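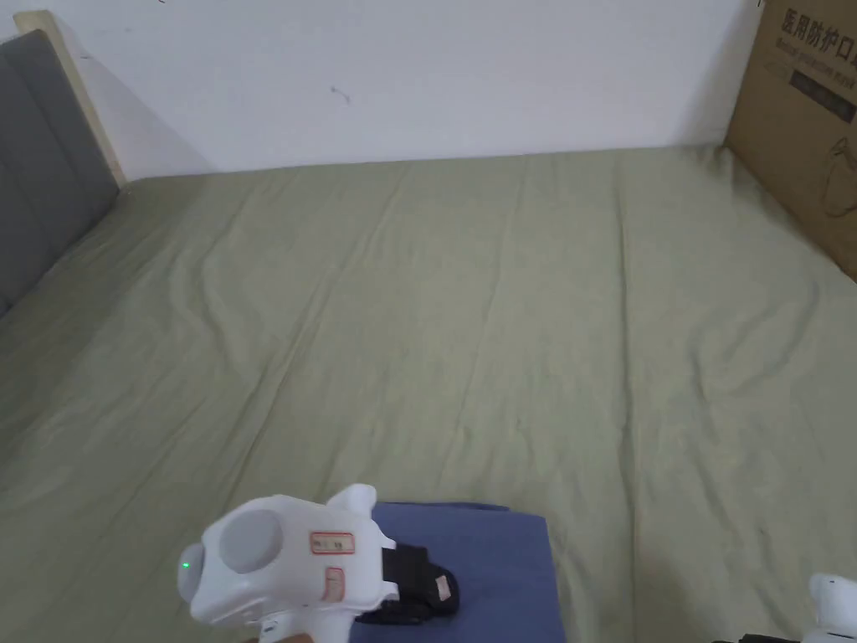
# Fitting a sheet to a bed with one long side against a wall

Revised July 2018. Applies to the Nurlow frame with the Didenko mattress, and to any similar bed where the headboard is at one end and the far long side cannot be reached on foot.

A fitted sheet is cut to be pulled on from all four corners. With a wall along one side, two of the corners have to be done from the mattress or with the bed pulled out. The method below assumes the bed stays where it is. If it has castors and a clear floor, pull it out and ignore most of this page.

## What you need

- One fitted sheet, correct size and pocket depth
- A tape measure (first fitting only)
- A small, soft cloth for crumbs and lint
- A spray bottle of plain water, if the sheet was dried folded

## Check the pocket depth first

Measure the mattress from the bottom seam to the top seam, not including any tape edge that stands proud. The Didenko is 24 cm. Add the topper if there is one, and measure it with a hand pressed flat on it so that the loft is not counted.

The pocket on the sheet must be deeper than this figure. If the two are equal the sheet will go on, but the elastic will sit on the side of the mattress and creep up overnight. It needs to turn under the bottom edge.

The Luner sheets are 100% cotton and lose some depth on the first hot wash. Wash a new one before deciding whether it fits.

## Find the long side

Most complaints about a sheet not fitting come down to it being a quarter turn out. Look for the care label. On the Luner it is sewn into the bottom left corner as you stand at the foot. Other makers put it elsewhere, so fit the sheet once, note where the label ends up, and use that from then on.

If the label has been cut off, hold two neighbouring corners together and see how much cloth hangs between them. Repeat with the next pair. The pair with more cloth between them makes the long side. On double sizes the difference is small enough to miss by eye.

## Fit the wall side before the open side

1. Lay the sheet on the mattress right side up and open it out roughly. Do not hook anything yet.
2. Kneel on the mattress near the headboard. Take the corner that belongs between headboard and wall, turn the pocket inside out over your hand, and grip the mattress corner through it.
3. Lift the mattress corner with the other hand. A lift of a few centimetres is enough. Roll the pocket down over it.
4. Push the elastic under with flat fingers. Do not force a fist down the gap, as this drags the mattress away from the wall.
5. Move along the wall towards the foot, pushing the side of the sheet down as you go.
6. Fit the second wall corner in the same way.
7. Get off the bed. Fit the open corner at the headboard, then the last one at the foot.

The last corner is always the tightest. It should be one you can stand beside and pull with both hands - hence the order.

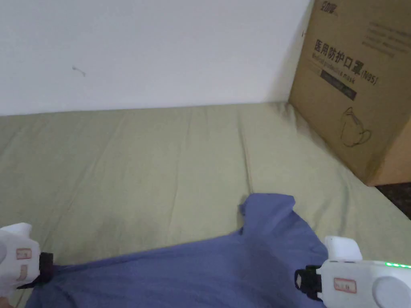 Once all four corners are on, run a hand along the join between mattress and wall. The edge of the sheet should feel like a plain rounded edge for its full length. A lump means the side has folded over on itself and needs to be pulled up and pushed down again. A gap that takes a whole hand means the mattress has moved, and it should be pushed back before smoothing.

At the headboard, tuck the sheet down between the padding and the mattress. A padded headboard grips cotton more than bare wood does. Work the cloth down in short pushes, starting at the wall end. Pulling it sideways across the padding leaves a row of puckers which cannot be smoothed from above.

## Taking out the creases

Creases on a fitted sheet are of two kinds and they have different causes.

**Diagonal creases** come from uneven tension between opposite corners. Smoothing with the hand moves them but does not remove them. Follow the crease to the corner it points at, unhook that corner, turn it a little towards the slack side and refit it.

**Straight, shallow creases** are fold lines from storage or from the dryer. The tension is correct and the corners should be left alone. Mist lightly with water, smooth from the middle towards the open side with a flat forearm, and leave it to dry before putting any other bedding on.

If both kinds are present, deal with the diagonals first.

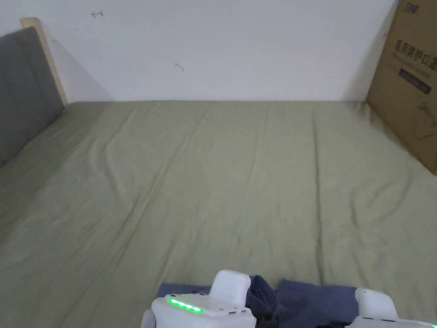
*Sheet fitted up to the wall, before any pillow or blanket goes on. Long, shallow creases are still present.*

Some creasing in plain cotton is normal and will pull out in use. For a guest room the standard is that no crease should stand up when a palm is passed over it. Flat marks can stay.

A high spin makes the straight creases worse. We use 600 rpm for the Luner sheets and accept the longer drying time. Take them out of the drum as soon as it stops.

## Marks on the wall

A bed against a painted wall will mark it sooner or later, and dark scuffs show most on white. Deal with them before the sheet goes on, so that no dust drops onto clean cotton. Try a dry cloth first, then a barely damp one. Pencil generally lifts with a clean white rubber. Stop if the paint begins to polish up, as a shiny patch is more visible than the mark was.

## Folding small cloths on the made bed

A freshly fitted bed is a good surface for folding dusters, napkins and face cloths. It is at a workable height, it is clean, and the cotton has enough grip to stop a cloth sliding.

1. Lay the cloth flat and square up the corners.
2. Fold in half, edge to edge, and press the fold with the side of the hand.
3. Fold again in the same direction to make a long strip.
4. Pick the strip up across its width, pinching all the layers together. If only the top layer is gripped the lower ones will fan out.
5. Lay it down again and fold end to end.
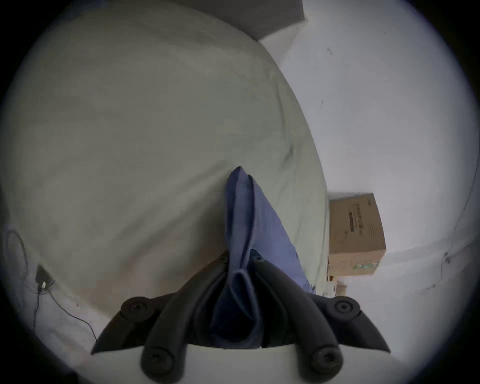
*Blue cloth folded into several layers. One edge has fanned out to the right and the upper end has drawn to a point.*

To correct a fold that has spread like this, put the strip down, open the last fold only, and line the loose edge up again. There is no need to start from the flat cloth. Soft cloths spread more than crisp ones, and the fold has to be pressed each time.

Work near the open side of the bed. Leaning across to the wall puts weight through one hand or knee and brings the diagonal creases back.

## Faults and remedies

| Fault | Likely cause | Remedy |
|---|---|---|
| Last corner will not reach | Sheet a quarter turn out | Check label, turn, refit |
| Corner rides up overnight | Pocket too shallow | Measure again, change sheet |
| Puckers at headboard | Cloth dragged sideways | Lift and tuck in short pushes |
| Lump along wall | Side folded over | Pull up, push down flat |

The Sarier elastic straps sold for shallow pockets do hold a sheet down, but they have to be clipped from underneath. On the wall side this means lifting the mattress, so a deeper sheet is the easier repair.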